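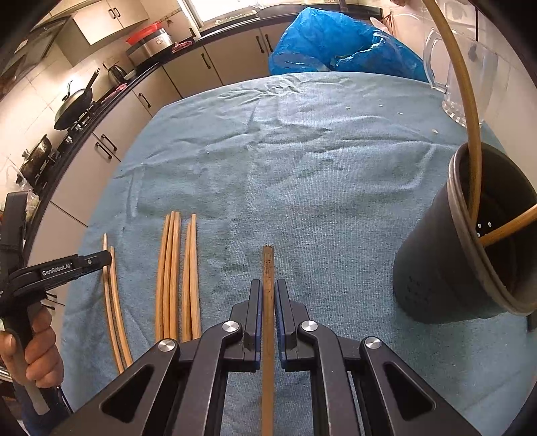 Sorting chopsticks on a cloth-covered kitchen table with hand-held grippers.

The Waltholm Practice for Hand-Held Demonstration, usually shortened to the Waltholm Practice, is a voluntary set of rules for recording household tasks with hand-held grippers. It covers the choice and layout of objects, the conduct of the person holding the tools, the marking of failed attempts, and the treatment of private homes in which recording takes place. The text was drafted by Rosaire Kowalchuk and Tuncay Yalçınkaya and is maintained by the Waltholm office, which also issues the forms that go with it.

Background

Before the Practice was written, groups collecting demonstrations for robot training each kept their own habits. Some cleared a kitchen completely before work began, while others left it as the household used it. Recordings made in one way were difficult to combine with recordings made in another, and the notes that came with them often failed to say which way had been followed. Kowalchuk had prepared an internal guide for the Postdale kitchens, and Yalçınkaya had written a separate one on thin and rod-shaped objects for the Akyol workshop. The two guides were merged, and the combined text was opened for comment one December.

Scope

The Practice applies to work in which a person moves one or two grippers by hand and the motion is recorded for later use. It does not apply to robots operated from a distance, nor to factory cells, which are left to the safety rules already in force there. Tasks are grouped by the kind of object handled. Thin objects such as chopsticks, skewers and pencils form a group of their own, as they can roll, cross one another or be picked up in pairs by mistake.

Main provisions

Work surface. The surface must be stable and large enough for the task. A cloth may be used and need not be pressed flat, but its color must be entered on the session form. Changing the cloth starts a new session.

Background. Ordinary kitchen items may remain on counters and stoves. Burners must be off for the whole session. Knives not needed for the task are put away. Mail, medicine labels, family photographs and screens are to be removed or covered before recording starts.

Objects. Each session form lists the objects by type and material. For thin objects, the starting layout must be varied between attempts, and the Practice names 3 layouts that every session should include: separate, touching and crossed. Where a container is the target, its position is changed at least once in every 24 attempts.

Handling. The operator keeps a relaxed grip and moves at the pace of normal housework. When two grippers are used, one should be kept clear of the other's path unless the task calls for both to hold the same object. The jaws are to be closed on an object only as far as needed to lift it. Operators rest after every 200 attempts or when the hand becomes tired, whichever comes first.

Failed attempts. Drops, double picks and missed grasps are kept and marked as such. An operator may not repeat an attempt in order to replace a poor one. This provision drew the most comment during drafting — several groups had been in the habit of deleting failures — and it was kept without change.

Consent. The householder signs before equipment is brought in and may withdraw a session afterward. Any other person in the home must be told when recording begins and ends.

Checks

Sessions are reviewed by a person who did not take part in them. The reviewer compares the form with the opening seconds of the recording and confirms that the listed objects match. A session with 2 or more errors on its form is returned for correction. Reviewers may not correct a form themselves.

Adoption and criticism

The Practice was first taken up at Postdale and Akyol. Vurkatlow, a shared collection of household recordings, later made it a condition of entry for new material, and roughly a third of its older sessions were relabeled to match.

Critics have said that the form takes too long to complete in small homes, where a session may be short. Yalçınkaya has replied that most of the entries can be carried over from one session to the next in the same kitchen. A second objection concerns the rule on thin objects, which treats round and square-ended chopsticks alike although they behave differently on cloth. A revised section on this point is in preparation.

See also

Session form (Waltholm)
Vurkatlow entry conditions
Thin-object handling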